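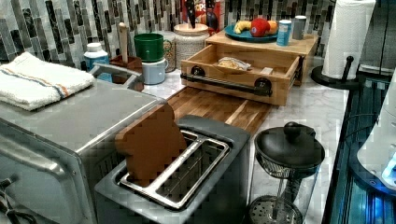

Leave It on the Counter

Every February the magazines tell us to clear our kitchen counters. Put the toaster in a cabinet, they say, and get it out when you need it. I did that for 16 months and I am done with it.

We make toast every morning at my house. Getting the toaster out meant bending down, moving two pots, untangling a cord, and finding crumbs on the cabinet floor. My brother-in-law, Michalis Rallis, timed himself doing it at his place in Sotholm and got 14 seconds, and the same again to put it back. He didn't mind. I did.

A thing you use daily should sit where you use it. For me that covers the toaster, the bread, a cutting board, the wooden spoons and a plate of fruit. Fruit in the refrigerator drawer gets forgotten at our house. An apple on a plate gets eaten by the kids before dinner.

The usual objection is that a full counter is hard to wipe. It takes me almost 5 minutes longer a week, which I can live with. The waffle iron is another matter. We use it twice a year, and it belongs in the basement with the canning jars.

I would also skip the matching storage sets. Brovon wanted $115 for theirs, and the old jars hold sugar just fine.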